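Drying and storing wooden utensils, quick notes

Typing this up between other jobs so excuse the order. Mostly about wooden spoons, chopsticks, skewers, spatulas. The stuff that goes fuzzy or smells if you treat it like metal.

Washing. Hot water, a little soap, done. No soaking. Ten minutes in the sink while you eat is a soak, sorry. No dishwasher either – the heat raises the grain and after a month or so you have splinters. If something is stuck on use a plastic scraper or the back of a butter knife.

Drying is where most people go wrong. Towel first, then air. Don't put damp wood straight in a drawer. Stand it up with the eating end on top, so water runs down toward the handle. I leave mine out overnight and put away at 7 in the morning with the coffee on. 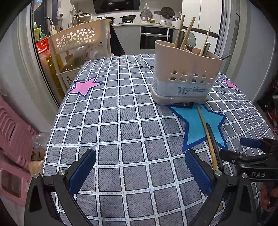
Holders next. Get one with holes. Solid crocks look nice but the bottom stays wet and you won't notice till it stinks. If you already own a solid one, put a folded paper towel in the bottom and change it every few days. Wash the holder itself once a week, more in summer. Old toothbrush for the holes, baking soda if there's a ring at the bottom. Rinse, upside down on the rack.

Don't pack it tight. Air has to get between. Maximiliano Herrera wrote in to say he keeps a second holder just for the things he uses twice a year, and moved that one to the pantry. Good idea, stole it.

Oiling. Food grade mineral oil, every April and again in the fall. Wipe on, wait 20 minutes, wipe off, leave overnight. Not olive oil, it goes rancid. New spoons want two or three coats before first use. Chopsticks with a lacquer finish – skip the oil completly, it just sits there.

Fuzzy spoon fix: wet it, let it dry all the way, then sand lightly with fine paper in the direction of the grain. Rinse the dust off. Oil. Good as new or close.
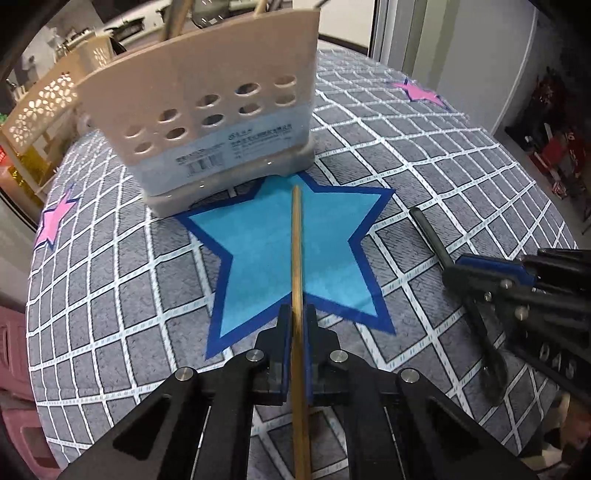 Smells. Garlic and onion, half a lemon and coarse salt, scrub, rinse, dry. Fish is harder. Milagros Ibarra swears by a morning in full sun on the windowsill and I have to say it works on mine. Don't leave it out there all day tho, wood can crack.

Bamboo skewers, the throwaway kind. Keep the pack closed and dry. Soak before grilling, thirty minutes, this is the one time soaking is fine. Don't save used ones.

When to toss: a crack you can catch a fingernail in, black spots that don't sand out, soft ends. A chopstick with a chewed tip goes too, and then you've got an odd one. Odd ones make good plant stakes for seedlings or for stiring paint.

Next up is cutting boards, same oil, diffrent problems.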